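Glazed saucers leaving marks on marble – pads, sealer or both?
Home & Kitchen > Countertops and Surfaces

Eusebio Llorente
Member, 16 posts

We have a marble counter in the kitchen, pale gray and cream, honed by the previous owner. I keep a set of terracotta-brown saucers on it, the kind with a raised step and a recessed ring in the middle. The top is glazed. The foot is not, and it feels like fine sandpaper.

Since December I have noticed dull arcs in the stone where the saucers get pushed around. They do not wipe off with dish soap. I have read that marble can be scratched by unglazed clay, and also that marks like these are only clay left behind on the stone. I would like to know which it is before I buy anything.

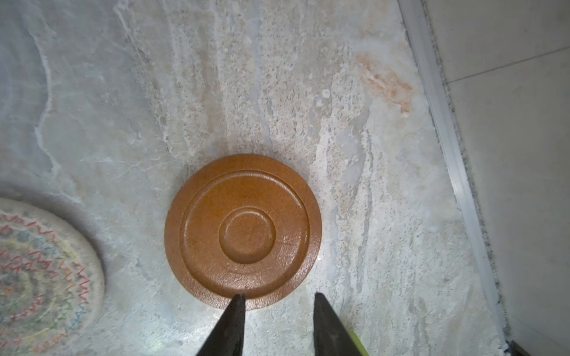 The counter was last sealed with Clerkitz, one coat, almost 3 years ago. Water still beads near the wall but soaks in close to the sink. Would another coat stop the marks, or do I need to deal with the saucers first?

Mateos
Moderator, 1527 posts

Deal with the saucers first. Sealer slows down liquids. It does nothing against abrasion, so a new coat will not change what a rough foot does to the surface.

To tell residue from scratches, put a drop of water on one arc. If the mark disappears while wet and returns when dry, that proves nothing, as both behave that way. Use a fingernail instead. A scratch catches or feels different from the stone next to it. Residue feels smooth and usually comes off with a stone-safe cleaner and a white nylon pad. No vinegar, no lemon, no bathroom descaler.

For the foot:
Wet a sheet of 400 grit wet/dry paper on something flat.
Turn the saucer upright on it and move it in circles, light pressure, for a minute.
Rinse, let it dry overnight, then run a cotton cloth over the foot. If the cloth snags, repeat.

After that, felt or silicone dots. I use the Esatport clear ones, the sheet of 50. Felt holds water and goes gray, so silicone is better near a sink.

Reseal the sink end whenever you like – that is a separate job.

Naron
Member

Just put a woven coaster under each one. I have had mine on marble for years and no marks. Shake the crumbs out on Sunday and that's it.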